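How to fold and store neckties in a compartment tray

Skemisel Home Notes, storage section
Text by Riku Kudo

This page covers sorting a mixed pile of neckties into a divided wooden tray. It applies to ties in silk, polyester and wool. Knitted ties are folded the same way but need a wider compartment. Bow ties are not covered.

What you need

A clear, flat table, wiped down and dried
A basket or open box for the unsorted ties
A wooden tray with fixed or movable dividers
A soft clothes brush
A steam iron and a pressing cloth, if any ties are badly creased

Choosing the tray

The internal depth of a compartment matters more than its length. A tie folded in four stands on its fold and should sit just below the rim, so that a drawer can close over it. I use the Sindari tray, which has movable dividers. The Hoxha tray has fixed dividers and suits narrow ties only. If the bottom of the tray is rough, line it with plain cotton. Run a fingertip along the inside edges before use and sand any splinters, as silk snags easily.

Step 1: Empty and check

Put all the ties in the basket. Do not press them down. Take them out one at a time and look at both faces in daylight if possible. Dark prints hide stains, so tilt the cloth towards the window and look for patches that reflect differently from the rest. Set stained ties aside for cleaning. A stain that is stored will be harder to remove later.

Undo any knots by reversing the steps used to tie them. Pulling the narrow end straight through the knot twists the lining.

Step 2: Release the creases

Pick the tie up by its middle and let both sides hang. Deep folds left by a knot will show as a ridge across the cloth. Most will drop out if the tie is hung overnight.
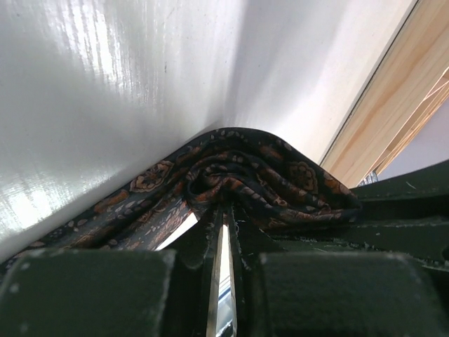 Navy paisley tie fabric bunched into a peak, with the flatter part running off to the left.

If a ridge remains in the morning, hold the iron 5 cm above the cloth and steam it for 15 seconds. Do not let the iron touch the tie. For wool, lay the pressing cloth over the ridge first and steam through it. Leave the tie flat until it is fully dry before folding.

Brush the front face lightly from the wide end to the narrow end, then turn it over and brush the back. Check the stitching along the centre seam and the loop that holds the narrow end. A loose loop can be caught with two or three stitches in matching thread. Do not trim the long loose thread inside the wide end, as it allows the seam to move.

Step 3: Lay the tie out

Place the tie face up across the table with the wide point to your left. Left-handed readers may prefer to reverse this. Keep the wide point still and draw the other end away from it until the cloth lies straight. Use only enough tension to remove slack. Ties are cut on the bias and will stretch if pulled hard.

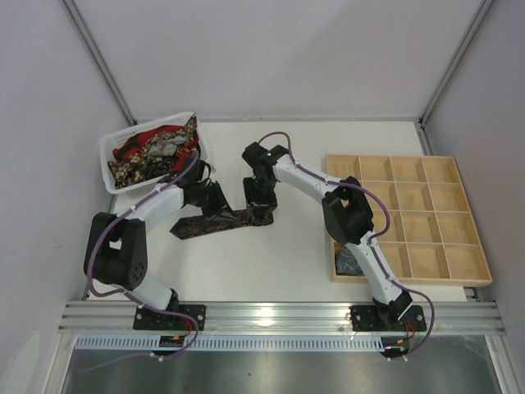 Dark patterned tie laid across the table, wide end to the left. Unsorted ties are in the white basket.

Step 4: Fold

Bring the narrow end over to meet the wide point, keeping the edges in line. The tie is now folded in half. Fold it in half again, bringing the fold to the points. Smooth with the flat of the hand and do not crease the folds.

For silk ties heavier than the usual weight, roll instead. Start at the narrow end and roll towards the point, with the face outwards. A rolled tie takes more room, so allow one compartment per tie.

Step 5: Fill the tray

Stand each folded tie in its compartment with the folded edge up. The pattern should be visible from above. Two thin ties may share a compartment if they slide out without dragging each other. Fill from the back of the tray forwards.

Group the ties by base colour first and by pattern second. Dark paisley and floral prints look alike once folded, so separate them with a plain tie where there is one.

Drawer sizes

For a folded width of 85 mm or less, a compartment of 90 mm is enough. Check that the drawer runs freely with the tray in place before filling every compartment. The Prornier drawer insert is 174 mm deep and fits a drawer with 185 mm of clear height.

Care in use

Air each tie for a few hours after wearing before it goes back in the tray. Refold ties that are not worn often, moving the folds slightly each time. I do this in January and again in midsummer. Keep cedar blocks in a separate compartment, as the oil can mark pale silk. Keep the tray out of direct sun.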